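Coaching School Volleyball, Unit 4
Serve receive: positions, passing scale, and first practice plan
Handout for the evening group, Hilside Sports Center

Please bring this handout to the gym part in Kesora Hall. We will start at 6:30 p.m. with the net already up.

1. Where we stopped

In Unit 3 we looked at the serve from the side of the server. Now we go to the other side of the net. In a school team the first pass decides very much of what comes after it. With a good pass the setter can choose between several hitters. With a poor pass the ball goes high to the outside and the block is waiting.

2. Rotation order and overlap

The six positions are numbered from right back. Position 1 is right back, 2 is right front, 3 is middle front, 4 is left front, 5 is left back, and 6 is middle back. The team rotates clockwise when it wins the right to serve.

At the moment when the server hits the ball, each player must be in correct order in relation to the neighbors. It is enough to compare two things:

Front and back: the player in 4 must be closer to the net than the player in 5. The same is for 3 and 6, and for 2 and 1.
Left and right: in the front row the order from left to right is 4, 3, 2. In the back row it is 5, 6, 1.

There is no overlap rule between, for example, 4 and 1. Many new coaches do not use this freedom. After the contact of the server, all players may move where they want, but a back row player still has the limits for attack and block.

Common mistake: the setter is in position 1 and wants to run early to the net. She passes the player in position 2 before the serve is hit, and the point is lost. Let her stand close behind player 2 and begin to run on the sound of the contact.

3. Two, three, or four passers

For players under 15 I recommend four passers in the shape of a shallow cup. Each one has a small area, and it is easier to say whose ball it is. Three passers is the usual system for stronger school teams. Two passers I have seen only in adult teams, and it requires much speed.

Seams are the spaces between passers. Agree before the serve who takes the short ball in the seam and who takes the deep ball. In our course we use this rule: the player on the left goes in front, the player on the right goes behind. Other clubs do it in the opposite way and it works as well. Only do not mix them inside one team.

4. The passing scale

3 points: the setter can set every hitter.
2 points: the setter can set two directions.
1 point: only one high set is possible, or a free ball goes over.
0 points: ace, or the ball cannot be played.

The course group charted 538 serves in the Miden school league. Of all receptions, 58 percent were 2 or 3 points. Please do not take this number as a norm for your team. The halls were different, and the people who wrote the charts were still learning the scale. It is useful only as a first comparison.

Write down the score directly after the pass, before you see the end of the rally. If the hitter makes a beautiful kill from a 1 pass, it remains a 1 pass.

5. First practice plan

Warm-up in pairs. One tosses, one passes back to the chest of the partner. The feet must stop before the contact.

Passing from half court. The coach stands on a box on the other side and hits easy serves. Groups of three, change after ten balls. The target is a player, not a hoop on the floor, so that the passers get used to a real person moving there.

Seam drill. Serve only between two passers. Both must speak, one says "mine" and the other says "yours." If both are silent, the ball is repeated, also when the pass was good.

Game to 2. A team needs to win the rally from reception and then a free ball. When it has both, it gets one big point, and the first team with two big points rotates.

6. Questions to prepare

Draw the legal area for the setter when she begins in position 6 and when she begins in position 5.
Your best hitter is your weakest passer. In which rotations can you hide her without an overlap fault?
The opponent serves short to position 2 three times. What do you change first, the place of the players or the seam rule?
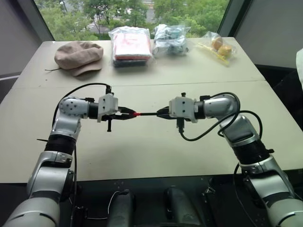
Course Materials: Volleyball

Unit 5 continues with the free ball and the down ball. Read the chapter on transition in the Achari course reader before we meet, and bring one completed passing chart from your own team.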